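3.2. Revêtements, ustensiles et temps d'usage dans les cuisines partagées

Nous utilisons des cookies afin de mesurer l'audience de ce site. Tout accepter | Paramétrer | Refuser

La deuxième partie de l'enquête porte sur les cuisines partagées des résidences de Jodholm et de Pakelham, retenues pour la proximité de leur plan et pour la différence de leur régime de gestion. À Jodholm, l'équipement est fourni par le bailleur et renouvelé par lots ; à Pakelham, il résulte d'apports successifs des résidents, consignés dans un registre tenu par étage. Le corpus comprend 338 entretiens semi-directifs et 2259 relevés d'usage, codés séparément par deux enquêteurs selon la grille établie par Avram et Karimi.

La notion de « surface disponible » appelle une précision. Les travaux antérieurs la définissent par la superficie du plan de travail, déduction faite de l'évier et des plaques. Cette définition convient mal aux cuisines étudiées, où une part importante des préparations se déroule sur des tables d'appoint, déplacées selon l'heure et le nombre de personnes présentes. Nous entendons donc par surface disponible toute surface horizontale sur laquelle un résident déclare pouvoir poser un récipient sans demander l'accord d'un tiers. La définition est déclarative ; elle fait entrer dans l'analyse des conventions que la seule mesure du mobilier laisserait de côté.

Trois des conventions recensées concernent directement la table. La première veut que les récipients rangés les uns dans les autres soient considérés comme libres, tandis qu'un récipient isolé est réputé en cours d'utilisation. La deuxième réserve le bord le plus proche de la porte aux objets de passage. La troisième, propre à Pakelham, interdit de couper directement sur les revêtements à décor. Les tables à dessus veiné imitant la pierre y sont désignées dans les entretiens par l'expression « la belle table », quel que soit leur état (figure 6).
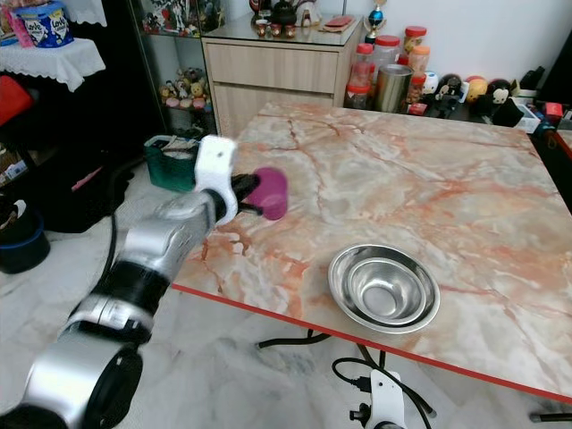 Figure 6. Table carrée à plateau d'aspect marbré et bordure rouge ; bols en acier inoxydable emboîtés.

Le statut accordé à ces meubles ne se déduit pas de leur prix. Interrogés sur la valeur de remplacement de la table, la plupart des résidents de Pakelham l'estiment inférieure à celle du réfrigérateur ou du four, mais lui attribuent un soin plus constant. Radu avait déjà relevé un écart comparable dans l'habitat intergénérationnel de Pramville, et l'expliquait par la visibilité des traces : une rayure sur un plateau clair est aperçue par tous les usagers, alors que l'encrassement d'un four demeure longtemps ignoré. Nos données vont dans le même sens, sous réserve que l'ancienneté des résidents soit contrôlée. Chez les arrivants les plus récents, l'écart disparaît presque entièrement.

La comparaison des deux sites fait en outre apparaître une différence dans la durée des occupations. À Jodholm, les résidents quittent la table dès la cuisson engagée et reviennent pour le service. À Pakelham, ils y demeurent volontiers, y compris lorsque la préparation ne l'exige pas. Toprak et Urbonaitė proposent de qualifier cette présence d'« attente outillée », l'usager conservant devant lui un bol ou un couvert qui justifie sa place. Le terme nous paraît utile, bien qu'il suppose une intention que les relevés ne permettent pas d'établir.

Deux limites doivent être signalées. Les relevés de Jodholm ont été interrompus en juin, lors de la réfection des réseaux d'eau, et la reprise s'est faite avec un effectif de résidents partiellement renouvelé. Par ailleurs, le registre de Pakelham ne mentionne les ustensiles qu'à leur entrée ; leur retrait n'y figure que de manière irrégulière, de sorte que le stock réel de bols, de saladiers et de casseroles ne peut être reconstitué pour l'ensemble de la période. Les valeurs manquantes n'ont fait l'objet d'aucune imputation. Le questionnaire Tănase, administré à l'issue des entretiens, a servi à vérifier la cohérence des déclarations relatives au partage du matériel ; ses résultats sont présentés à la section 3.3, avec l'analyse des différends entre étages.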